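# Cups and one brick: does the shell game work with steel cups?

**jokby_attic** wrote:

I'm putting together a game table for the Langat community room in September and want a shell game on it. Three cups, one thing hidden, slide them around, guess. I have stainless steel drinking cups and a tub of toy bricks. No budget for anything else. Has anyone run it with metal cups, and is a brick a bad thing to hide?

---

**gruturon** wrote:

Metal cups work but they are loud. On a bare table you hear the brick rattle against the wall of the cup and the players follow the sound. I ran it at the Skerkbridge fair and we played 187 rounds before lunch. The older kids were guessing with their eyes shut by the end.

Put a cloth down, or use something soft. A pom-pom is fine.

---

**twocupstan** wrote:

I don't agree about the cloth. Steel rims catch on fabric and the cup tips when you slide it. Then everyone sees what's under there. A smooth bare table is better, and you fix the noise by sliding slowly.

The brick is fine. Use a small one. If it's too tall for the cup you'll never get it to sit flat.

---

**gruturon** wrote:

Sliding slowly fixes the noise and ruins the game. Anybody can follow a slow cup. A tight felt sheet taped at the corners doesn't catch.

---

**marrowpie** wrote:

Check the cups against each other before you start. Mine had a dent in one and it took the kids two rounds to notice. After that they only watched the dented one. With shiny steel it's worse, as any scratch shows up. Turn them all over and look at the bottoms too, because that's the side people stare at.

Also, sort your bricks. If you're running more than one game off the same table you want the colors in separate bins or you lose ten minutes every time you reset.

---

**jokby_attic** wrote:

Thanks. The tub is a 1,000 piece one. I counted it when I got it and there were 996, so I can spare a few. I'll sort by color and leave the mixed stuff at home.

I'm leaning toward the bare table for now and will try felt if the rattle is bad. Has anyone got their layout handy? Mostly I want to know how far apart to put the cups.

---

**twocupstan** wrote:

Far enough that you can get your whole hand around one without bumping the next. Keep them on the players' side of the table and put everything else at the back. If the bins are next to the cups, small children go for the bins.

---

**gruturon** wrote:

Agree on the bins. Still don't agree on the table.

One more thing, use a color that shows up. I started with a white brick on a white table and people thought I'd palmed it. Red was easy to see from the back row.

---

**skerk_lender** wrote:

My layout is below. Cups upside down in a loose row at the front with a red brick by the left one, blue, green and red bins at the back. There's a stray red piece in the green bin, so don't copy my sorting.
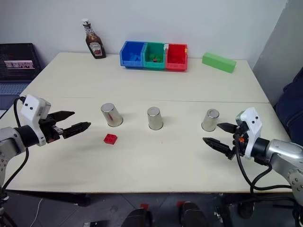
## Related threads

- Quiet games for a shared room
- Getting scratches out of steel cups
- Brick bins: with lids or without?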